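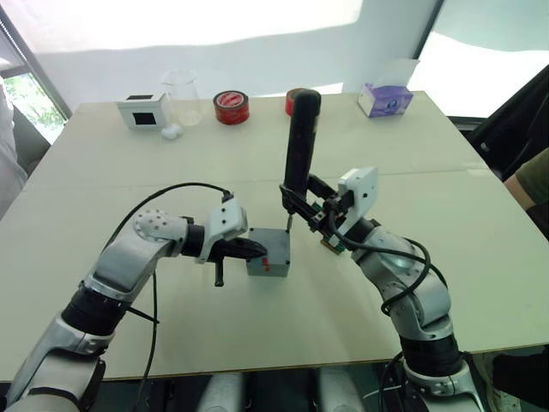 4 Tischplatte der Kuvmont montieren und ausrichten

Die Tischplatte besteht aus zwei Teilen, die auf dem Untergestell verschraubt werden. Für die Montage werden 2 Personen benötigt. Das Untergestell muss nach Kapitel 3 vollständig zusammengebaut sein und auf ebenem Boden stehen.

Benötigtes Werkzeug: Innensechskantschlüssel (liegt bei), Wasserwaage, weiches Tuch.

1. Beide Plattenteile mit der Unterseite nach oben auf eine Decke legen.

2. Die Holzdübel in die Bohrungen des hinteren Teils stecken. Keinen Leim verwenden.

3. Das vordere Teil gerade aufschieben, bis die Fuge geschlossen ist. Bei Widerstand wieder abziehen und den Sitz der Dübel prüfen.

4. Verbindungsbeschläge handfest anziehen.

5. Platte zu zweit wenden und auf das Untergestell legen. Der Überstand muss links und rechts gleich sein.

VORSICHT
Quetschgefahr! Beim Absetzen nicht zwischen Platte und Gestell greifen.

6. Schrauben M6 x 20 von unten einsetzen und über Kreuz anziehen. Keine längeren Schrauben verwenden, sie durchstoßen die Platte.

7. Wasserwaage quer über die Fuge legen und den Tisch mit den Stellfüßen ausrichten. Die Stellfüße dürfen höchstens 15 mm herausgedreht werden.

Hinweis: Eine feine Fuge bleibt sichtbar und ist kein Mangel. Steht eine Kante über, Beschläge lösen, Teile bündig drücken und erneut anziehen.

Die Tischplatte trägt bei gleichmäßiger Verteilung 62 kg. Schraubstöcke und andere Klemmgeräte nur mit Unterlage befestigen (Zubehör, siehe Kapitel 7).

Reinigung: feucht abwischen, sofort trockenreiben. Keine Scheuermittel.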